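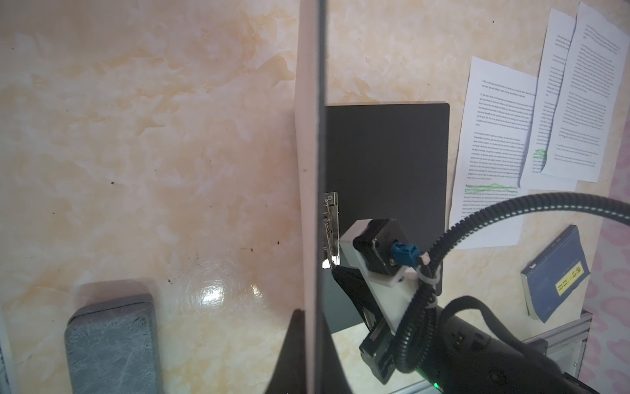

What makes a secondhand cookbook worth keeping? The handwriting in it, more often than the recipes.

I came around to this view in April, standing in the back room of Leltby, a narrow shop that sells used cookbooks and very little else. Elsie Faulkner has run it long enough to have opinions about every shelf. I had gone in for a book on pickles. I left with a battered community cookbook from a fishing town, 110 pages, stapled, and so full of penciled notes that the printed text sometimes gives up and lets the owner take over. "Too sweet. Halve it." "Made for Ruth's party, all gone." And my favorite, beside a perfectly respectable fish pie: "Never again!!"

I was hooked. Elsie, it happens, keeps a list of customers who buy only marked-up copies, and she put me in touch with a few of them.

Intan Nasution owns 400 cookbooks and has cooked from most of them. She and her sister Dewanti started with their grandmother's, a thick book of home cooking with the spine long gone and the chapter on cakes held together by sewing thread. Their grandmother never wrote down an oven temperature in her life. What she wrote was who had come to eat, and whether they asked for more. The sisters have been cooking their way through those notes for two winters now, and they argue (cheerfully, I think) over every one of them. Does "a good spoon" mean the big one or the one with the bent handle? 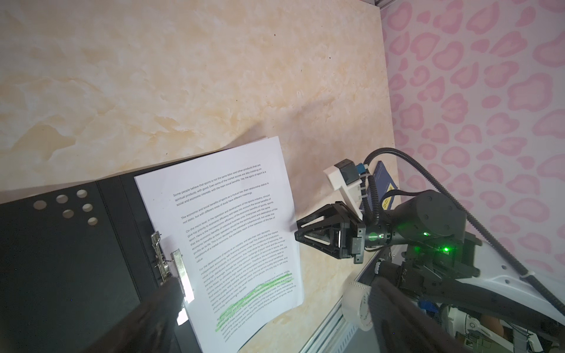
Dewanti has started typing the notes up so their cousins can have copies, and she has made one rule for herself, that nothing gets corrected. If the coconut cake calls for two different amounts of sugar in two different inks, both go in. I tried it with the later ink and it was wonderful - dense, a little salty, gone by breakfast.

Osamu Iwasaki collects differently. He wants only books where the notes disagree with each other, where a second owner has come along and quarreled with the first. He has 22 of them. The best is a bread book in which someone wrote "knead longer" and someone else, in green, wrote "no." He bakes from that page often and sides with green.

Prices are still kind, too. Dealers have always marked these books down for the very thing that makes them fun, and Elsie rarely asks more than the cost of a sandwich. Check the dessert chapters first. Look for stains, look inside the back cover, and shake the book gently over a table for anything tucked between the pages. My fish pie book gave up a shopping list: butter, thread, lemons, stamps.

I still haven't made the pie.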